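Chapter 4

Watching a Demonstration

What a visitor sees, and what a visitor is shown

In January the robotics firm Zoker opened its workshop in Stikamstead to the public. Visitors stood behind a rope and watched a robot arm pick up household items from the floor and put them down somewhere else. The host, Conall Ó Dálaigh, told the crowd that the system had practiced on more than 1,000 objects and could now handle "pretty much anything in a normal home." People clapped. Several of them went away believing that a home robot was close to ready.

Were they right to believe it? They had seen a machine do a job. They had not seen who chose the items, how many tries had been made that morning, or whether a person in the next room was driving the arm. None of this means that Zoker cheated. It means that the visitors did not have what they needed to judge the claim, and most of them did not ask for it.

This chapter is about asking. We will use the Zoker open day throughout, along with a factory visit to Evitz in Section 4.3, where the hosts were more forthcoming and the robot looked worse as a result.

4.1 The claim and the task

Begin by writing down what was said and, next to it, what was done. At Stikamstead the claim covered anything in a normal home. The task was to grip small, stiff items on a hard floor under good light. Those two statements are a long way apart. Wet towels, open bags of flour and sleeping cats are also found in normal homes, and they were not on the program.

Villanueva calls this distance the "showroom gap." It is widest when the host picks the objects and narrowest when a stranger does. 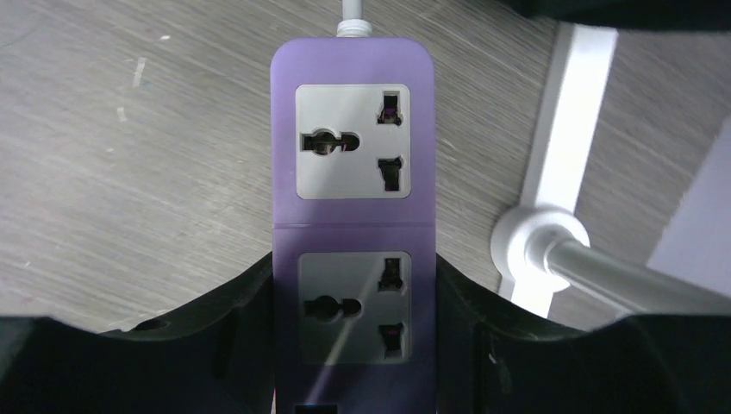 How can a visitor tell whether a robot is working on its own?

Watching the arm is rarely enough, so ask the host directly who or what is controlling it, and ask to see the operator's station. If the host is willing, change something small, such as the position of an object, and have the run repeated.

Two successful runs in a row prove little. A failed one can teach you more, provided the host lets you see what the staff do next. At Zoker the afternoon session ended early, and the notes handed out at the door do not say why.

Key terms for this section: claim, task, showroom gap, remote operation, repeat run.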